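Teleoperation Operators (Data Collection), Tabletop Manipulation

Movirix, Learning Systems Group
Fixed term, full time or part time
Reporting to: Shirley Haworth, Data Collection Lead

About the post

Movirix is recruiting operators to record demonstrations for the Lilach manipulation model. Operators drive a single arm by hand controller through short, fixed tasks. Each recording, called an episode, is stored with its camera streams, joint positions and gripper state, and is used to train the model once it has passed review.

The post is practical. No programming is needed. The work calls for steady hands, close reading of a task sheet and the ability to do the same thing many times without drifting from the sheet.

Contracts run for 7 months from December. There are 2 shifts, early and late. The early shift starts at 7 a.m. Applicants should state which they can work; those able to work either will be placed by Bradley Crabtree, who keeps the rota.

The current task set

The task set for this intake is named Bunting and holds 41 task sheets. All use household and packaged goods on a plain table against a plain cloth. Most involve a container and one loose item: place in, take out, stand upright, turn, move from one side to the other. The start layout is given on the sheet and must be set before recording begins. In the bottle group, the layout is an upright drink bottle on a white plastic tray, with the tray allowed at any angle to the table edge.

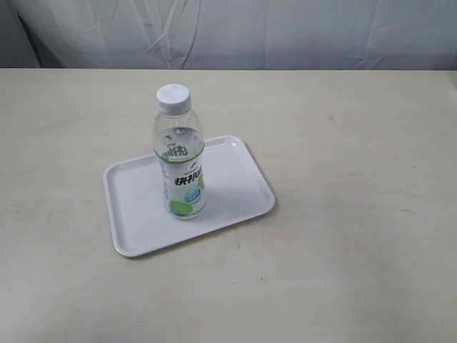 Main duties

Set the start layout according to the task sheet and confirm it on the station screen.

Record episodes by hand controller, at an even pace and without pauses longer than the sheet allows.

Mark each episode as good, failed or void at the moment it ends. A failed attempt is kept and marked as failed. A void episode is one spoiled by a fault in the station, the layout or the recording.

Vary the position of the item and the container between episodes within the limits given. Repeated identical starts are rejected at review.

Write a short note for any episode in which the grasp was corrected part way through.

Report worn finger pads, loose mounts and changes in lighting to the station engineer, Alfie Penrose, before continuing.

Review a share of another operator's episodes each week, using the Gista annotation tool. Training in Gista is given.

Gripper and wrist view

Operators work from the wrist view as well as from direct sight of the table. The wrist camera looks along the fingers, which are orange, and the view shifts with every movement of the arm. Judging distance from this view takes practice and is the part of the job new starters find slowest. The fingers may be closed or open at the start of an episode, depending on the sheet. Where the sheet says closed, the tips must be together before the record pedal is pressed, and the arm must be at rest.

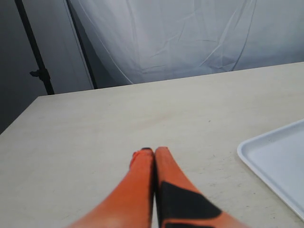

Do I need to have used a robot before?

Previous use is not required. All new starters complete a paid induction at the station, and nothing recorded during induction enters the training set. Experience with remote handling, model making, sewing, dental or laboratory work, or any similar fine hand work is useful and should be mentioned in the application.

Output and review

After induction, a full-time operator is expected to record 450 accepted episodes a week. The figure is reduced in proportion for part-time staff and for weeks in which review duty is heavier. Episodes marked failed count towards it if the marking is correct. Void episodes do not.

Acceptance is decided by Lợi Âu, who maintains the review rules and issues changes to the task sheets. Operators may query a rejection through Gista and will receive a written answer.

Requirements

Normal or corrected eyesight, including good colour vision.
Ability to sit or stand at a station for up to an hour between breaks.
Clear written English for episode notes.
Willingness to follow a task sheet exactly, and to say when it is wrong.

Left-handed applicants are welcome; the controller can be mounted on either side.

Recording and privacy

Station cameras are aimed at the table. Hands and forearms may be recorded while a layout is being set, and this footage is trimmed before episodes are released for training. Sound is not recorded.

How to apply

Send a CV and a covering note of no more than one page to Sheila Whitlock, Recruitment, using the form at the foot of the vacancies page. State your preferred shift and any dates on which you cannot attend. Shortlisted applicants will be asked to a practical trial at the station, for which travel costs are paid. Applications are read in the order received, and the vacancy will close when all places are filled.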